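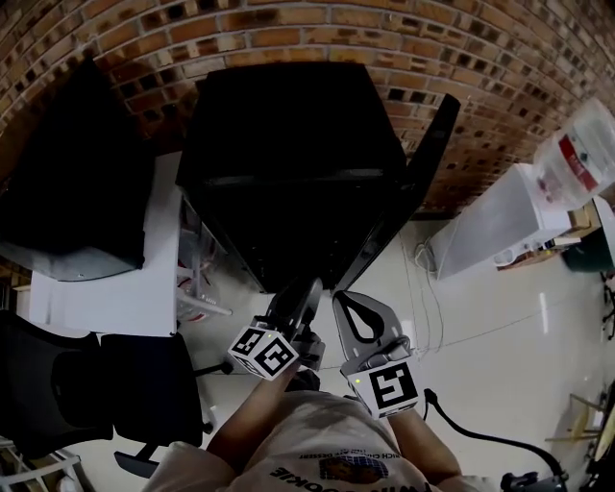 Workshop > Tools and Equipment > Planning a Purchase

Hand-held grippers: what to budget for before you order

Print this page | E-mail this page

Apr 4, 2024

Most of the letters we get on this subject ask which pair to buy. The price of the pair is the easy part. We set up a recording corner at the Oston workshop over the winter and spent nearly as much again on things that weren't on the first list. These notes are for small workshops, schools and clubs that want to record everyday jobs by hand and use the recordings to train an arm later on.

Set the total first

Our limit was £3000, including delivery and VAT. Write your own figure at the top of the sheet and put everything under it, down to the tape. If the grippers take more than half, look at a cheaper pair or wait. We left the arm itself out of this year's money altogether. You can record for months without one, but do find out which arm you're likely to end up with, so that the fingers you record with can be fitted to it.

Buying the pair

Ask for a price for two grippers together, left and right. Some sellers quote for one and you only find out at the checkout. Ours came from Warkum, who were slow to answer but sent exactly what was on the quote.

Questions to put in writing before you pay:

Are the fingers sold separately, and what does a spare set cost?
Are the marker cubes included, or do you print and fit your own?
How long is the cable, and can a longer one be used?
What does each gripper weigh with everything fitted?
Is the software a one-off cost or a yearly one?
Who pays the postage on a repair?

Weight matters more than the catalogue suggests. Vasylyna Kravets did most of our early sessions and could manage 22 minutes before her wrists needed a rest. If you can borrow a pair for an afternoon, do, and let the smallest person on your rota try them as well as the tallest.

Marker cubes

Dirt and scuffs on the printed squares will spoil a recording. Wipe the faces with a dry cloth only. If you print your own, use matt paper, check the size with a ruler after printing and keep a spare sheet flat in a folder. Printers often shrink a page to fit without telling you, so turn that setting off.

Cables

Allow money for cable ties, a roll of floor tape and at least one cable longer than you think you need. Run the cable out behind the person and leave slack at the grip end. A tight cable pulls at the hand and you get odd little jerks in the recording. Tape down anything that crosses the place where people walk in.

Keep plugs and extension leads well away from the sink, kettle or water cooler. If the only free socket is next to one of these, pay an electrician to put in another. Ours charged £139 and it was the best money on the sheet.

Floor space

Measure before you buy. You want room to walk all the way round whatever you're working on, with both elbows out. For large things such as an office chair, mark out a square on the floor and keep it clear between sessions. A hard, level floor is easiest for moving chairs about. Shiny tile throws back light from windows and lamps, so allow for a blind or try the session at another time of day before buying more lamps.

Things to handle

Don't buy these new. Start with what you already have: chairs, stools, boxes, crockery, folded towels. Chairs are good practice for two hands. Before you start, check that the castors run freely and that the armrests aren't loose. Two or three different chairs will teach you more than one chair done over and over.

Marta Yurchenko's list for choosing second-hand chairs:

Sit in it first.
Turn it over and look for cracks in the base.
Spin every castor.
Leave it if the gas lift sinks.

Computer and storage

This was our worst estimate. Video fills a disk quickly, and we had allowed for one external drive. Buy two of the same size and copy one to the other at the end of each day. Label them with the date you started using them. If you plan to reuse an old computer, ask the seller which ports it must have. An adaptor may work, but get that confirmed before you rely on it.

Spares and upkeep

Put by a tenth of the total and don't touch it for the first three months. We have used ours on finger pads, a replacement cable and a box of small screws. Polishchuk will sell screws in small bags, which saves buying a whole assortment tin.

Store the grippers on a shelf or rack with the fingers free of any load. Don't stack them in a drawer.

When to order

Avoid December if you can. Our order sat in a depot at Skestham over the holiday and the return period ran out while the box was still sealed. Open everything the day it arrives, plug it in, and check both grips open and close fully.

Reader's tip

Darren Ellwood writes that he keeps one sheet of paper per item with the receipt stapled to the back and the serial number on the front. He has made two warranty claims with it so far.

Print this page | E-mail this page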